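**Grirosard house meeting – kitchen and supplies**
Friday, upstairs kitchen

Quorum met. Minutes of the January meeting approved with one correction: the Akbulut delivery was 46 boxes of paper goods.

**1. Budget**
Supplies came in at around $80 for the month. The limit stays at $100. Receipts go in the drawer under the phone.

**2. Bottled water**
Agreed to keep buying small bottles until the filter from Fornora is fitted. Shopping is to be unpacked the same day – bags have been left on the granite overnight.
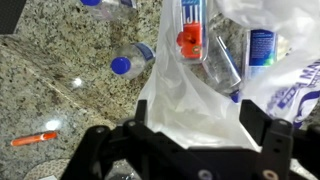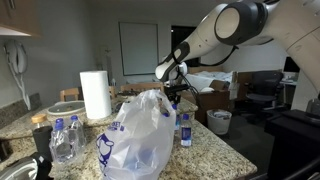 Proposed that no one keeps more than 4 bottles in their room. Carried. Unopened bottles go on the bottom pantry shelf, with the oldest at the front. Plastic bags are to be folded and kept for the trash cans.

**3. Counter**
Personal cups and tumblers to be off the counter by 9 p.m. Paper towels may stay out. Pens and markers belong in the jar by the door. Request for a second dish rack was put off to next time.

**4. Dishwasher**
Jakero has quoted for the repair. The quote does not include the door seal. House office to ask for a new one before anything is signed.

**5. Other business**
Freezer to be defrosted before the next meeting. Sign-up sheet is on the pantry door.

Meeting closed at 7:40 p.m.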